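Laver et entretenir les maillots du club sans gaspiller l'eau ni l'électricité

Conseils rassemblés par Perrine Perrin, intendante de l'équipe de football d'Usmont

Depuis que le club s'est engagé à réduire ses consommations, la buanderie du stade a été la première concernée. On y lave les tenues de toutes les équipes, et les compteurs le montrent : 2401 kWh pour la dernière saison, sèche-linge compris. Les méthodes décrites plus bas sont celles que nous appliquons à Usmont. La plupart conviennent aussi bien à une famille qui lave deux ou trois maillots par semaine.

Avant la machine

La boue se retire à sec. Laissez sécher le short et les chaussettes sur un fil, puis frottez avec une brosse à poils souples au-dessus d'un seau. Une tache de boue mouillée que l'on frotte entre dans les fibres et demande ensuite deux lavages.

Retournez les maillots sur l'envers. Les numéros floqués supportent mal le frottement contre le tambour, et les sponsors imprimés encore moins. Fermez les glissières des vestes de survêtement. Dépliez les chaussettes, une par une, même si c'est long. Une chaussette roulée en boule ressort avec la terre à l'intérieur.

Pour l'herbe, préparez une pâte de savon de Marseille râpé et d'eau tiède. Étalez-la sur la tache, attendez une demi-heure, rincez à l'eau froide. Sur les maillots blancs de l'équipe réserve, nous recommençons parfois une fois. Pas de javel : elle jaunit le polyester et abîme les élastiques.

Le sang se traite à l'eau froide uniquement, le plus vite possible après le match. L'eau chaude le fixe.

Le lavage

Trente degrés suffisent pour les tenues de match. Les sous-maillots et les serviettes passent à quarante. Nous avons abandonné le soixante degrés, sauf pour les serviettes de l'infirmerie.

Remplissez le tambour en laissant la place d'une main à plat au-dessus du linge. Un tambour à moitié vide consomme presque autant qu'un tambour plein, et un tambour bourré lave mal. Si vous n'avez que deux maillots sales, attendez l'entraînement suivant, mais laissez-les suspendus en attendant. Un sac de sport fermé pendant deux jours donne une odeur dont on se débarrasse difficilement.

Côté lessive, la dose indiquée sur le bidon est souvent prévue pour une eau dure. À Usmont l'eau est douce et nous mettons la moitié. Si les maillots sortent raides ou collants, c'est qu'il y a trop de produit : refaites un rinçage et diminuez la fois suivante. L'adoucissant est à éviter sur les textiles techniques, qui n'évacuent plus la transpiration. Un petit verre de vinaigre blanc dans le bac de rinçage le remplace.
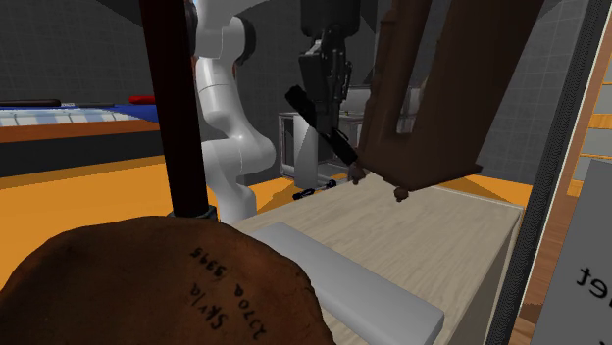 L'essorage se règle à 1000 tours. Au-delà, les maillots sortent froissés et les flocages finissent par craqueler. En dessous, le séchage prend toute la nuit et la buanderie devient humide.

Le séchage

Le sèche-linge ne sert plus qu'en janvier, quand les matchs s'enchaînent et que rien ne sèche dehors. Le reste de l'année, tout va sur des fils tendus sous l'auvent, à l'ombre. Le soleil direct ternit les couleurs - le bordeaux de notre ancien jeu de maillots a viré au rose en une saison.

Suspendez les maillots par le bas, avec deux pinces placées sur les coutures latérales. Les marques de pinces aux épaules ne partent pas au repassage, et d'ailleurs on ne repasse pas un maillot floqué. Les shorts se suspendent par la ceinture. Laissez un espace entre chaque pièce.

Les chaussures ne vont jamais en machine ni sur un radiateur. Retirez les semelles, enlevez la terre à la brosse, passez un chiffon humide sur le dessus et bourrez de papier journal. Changez le papier le soir, puis le lendemain matin. Les lacets se lavent à part, dans un filet.

Réparer avant de remplacer

Un accroc de moins d'un centimètre se reprend avec un fil polyester fin et une aiguille à bout rond. Piquez sur l'envers, sans serrer, sinon le tissu fronce. Pour un trou plus grand, nous découpons une pièce dans un vieux maillot de la même couleur. L'an dernier, 78 pièces ont été reprises de cette façon par l'atelier de couture Moreira, rue des Tanneurs, qui nous garde aussi les chutes.

Les numéros qui se décollent par un coin peuvent être refixés au fer, réglé sur synthétique, sans vapeur, avec une feuille de papier cuisson entre les deux. Appuyez dix secondes sans glisser. Laissez refroidir complètement avant de toucher.

Les maillots hors d'usage partent aux vestiaires comme chiffons. Ceux qui sont encore corrects, mais au nom d'un ancien sponsor, sont donnés à l'école de football de Drevcombe pour les entraînements.

Entretenir la machine

Nettoyez le filtre une fois par mois en période de match. On y trouve surtout du gravier, des brins de gazon et des morceaux de strap. Posez une serpillière et un plat bas devant la trappe avant d'ouvrir. Essuyez le joint du hublot après la dernière lessive de la journée et laissez la porte entrouverte.

Notre machine, une Werby de seconde main, a aussi besoin d'un cycle à vide à soixante degrés de temps en temps, avec un demi-litre de vinaigre blanc dans le tambour. Le bac à lessive se retire en appuyant sur la languette du fond. Passez-le sous l'eau chaude avec une vieille brosse à dents et séchez-le avant de le remettre.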